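Wullemwood Community Workshop
Annual walk-round, benches, storage and electrics
10 May 2025
Inspected by Svenja Frei. Comments in the right-hand column of the old form, which has lost its right-hand column, so they follow each item.

1. Front door and ramp
Door closes by itself: yes, with enthusiasm
Ramp surface sound: yes
Handrail fixed: pass with comment
Comment: The lower bracket turns by hand. It also turned by hand last June, when I wrote "tighten" beside it. I am now writing "tighten" again and leaving a spanner on the ledge as a hint.

2. Fire exit
Route clear: fail, then pass
Sign lit: yes
Push bar works: yes
Comment: A folded table tennis table was standing across the door. We do not own a table tennis table. Eun-seong Nam and I walked it to the back store, and the line was passed on a second look. If it is yours, please come and get it.

3. Extinguishers and blanket
In date: 3 of 3
Hung at the right height: two
Blanket in its case: yes
Comment: The one by the sink has been living on the floor as a doorstop. Rehung.

4. First aid box
Contents match the lid list: fail
Comment: Plenty of triangular bandages, enough to rig a small boat. No plasters of any size. Eyewash is in date. Someone has put a packet of cough sweets where the tweezers go. Plasters to be bought this week.

5. Electrics
Sockets undamaged: pass
Leads tested: pass with comment
Trip switch tested: pass
Comment: The kettle lead has a new plug and a tidy label, and the kettle is the best maintained machine on the premises. The radio lead has been bitten by something. Cut up and binned. The Nepia sander was tested and is fine, although its switch needs a firm thumb.

6. Benches and tabletops
Stable when leaned on: pass
Edges free of splinters: pass with comment
Tops clear at end of session: see below
Comment: I leaned on everything in the way a large person with a mug would. The bench by the window rocks a little and has a beer mat under one leg, which I am told is temporary. It still has its warm grain. Proper packing piece wanted.

Small parts go in open bins at the end of a session and the bins go back on the shelf. A bin left on a bench overnight is a fail even if it is a very tidy bin. Don't fill any of them above the handles. Screws go in the shallow ones and offcuts in the deep ones, and nothing with a blade goes in either.
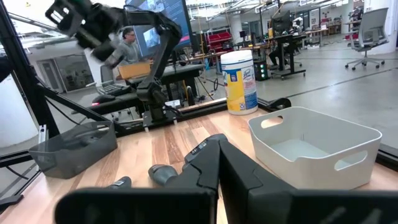 Can the bins be stacked on the top shelf if they are light?
Only if you can lift them down with both feet on the floor. For most of us that rules out the top shelf, which is for the spare lampshades and the Christmas tree.

7. Shelving
Fixed to wall: pass
Load label visible: fail
Comment: The label says 80 kg per shelf and was found behind the shelf, facing the wall. Moved to the front. The Idomex rack is bolted top and bottom and needs nothing. The tall rack beside it holds up mostly paint, some of it older than the building's lease. Solid tins to go to the tip.

8. Solvents cupboard
Locked: yes
Key where the form says: no
Contents list up to date: fail
Comment: The key was in the lock, so it can be said to be easy to find. It now hangs in the office under its tag, number 154. The Levisine floor cleaner had been decanted into a squash bottle. Poured back, bottle thrown away, stern notice put up. I was quite pleased with the notice.

9. Floors and lighting
Trip hazards: pass with comment
Lamps working: all but the one over the vice — naturally
Comment: The mat at the sink curls at one corner. Taped for now.

10. Paperwork
Accident book present: yes
Last inspection signed: no
Comment: Last year's form was signed in the box marked "weather". I have signed this one in the proper place. File under 3041, behind the boiler certificate.

Overall: open for use. Second look at the handrail, window bench and vice lamp in June. Eun-seong has the list and the spanner.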